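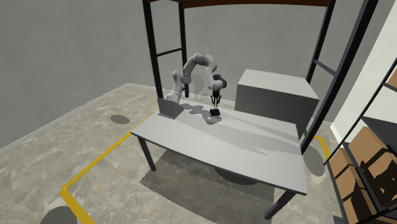 Robotics in the Workplace
Handout 6: Notes for the visit to the Ukura demonstration hall, Brurkthorpe
Module tutor: Lionel Lebrun

The visit takes place on 24/06/2019 and forms part of the assessed work for this module. Students should read these notes beforehand and bring a printed copy.

1. Programme
The first demonstration is given on screen. Staff will run the pick-and-place task in simulation, using a model of a work cell with one arm and a two-fingered gripper mounted on a table. The second uses the arm in the hall. Each group will attend both, in groups of no more than nine.

2. Points to observe
The approach. The gripper comes down on the object from directly overhead. Note the height at which the arm slows.
The grasp. Consider how the shape of a small object affects where two parallel fingers may close on it.
The base. The arm in the model is fixed at one end of the table. Sketch the area it can reach and mark any part of the tabletop that lies outside it.
The boundary. Yellow tape marks the floor around the table in the model. Compare its position with the marking in the hall.

3. Conduct
Visitors must remain outside the marked area at all times unless invited in by a member of staff. Bags and coats are to be left at reception. Questions are welcome at the end of each demonstration.

4. Written work
Submit a report of no more than 2000 words, comparing the simulated task with the one carried out in the hall. Section 10 of the module guide sets out the required layout. Reports are due in August, and late work will be marked under the usual rules.

Further reading: Joly, course reader, chapter 9; Flotedico project notes, available from the module office.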